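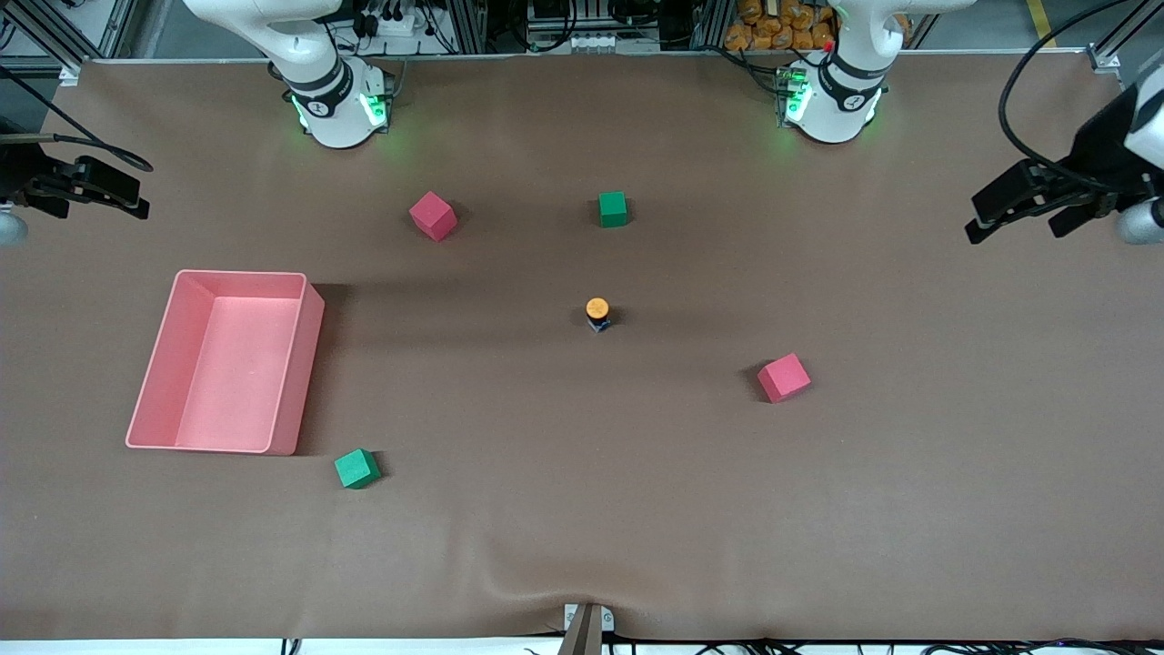

Bench Talk > Two-arm cells > Faults and safety

plikuvia_pete
Our left arm stopped dead at cycle 1,309 this morning and dropped a cube from a fair old height, bless it. No alarm, no error in the log, and the base ring stayed a cheerful green the whole time, same as the right one, so I very nearly reached in for the cube. Has anyone else on the Simov controller had this?

ngata_fan
Oh, you poor thing! Ours did it at 2,073. It was the gripper cable, the loop had worked loose at the wrist. I'd reseat it and carry on.

old_jenitz
Sorry, I can't agree with carrying on. Green on ours only means the drives have power — it says nothing about whether the arm is about to move. Hit the stop, wait 20 seconds, then look at the cable.

ngata_fan
Fair enough about the stop, though I still think 20 seconds is fussy.

plikuvia_pete
Stopped, waited, reseated. It has done 4 cycles so far and I'm keeping my hands in my pockets. Will report back after tea.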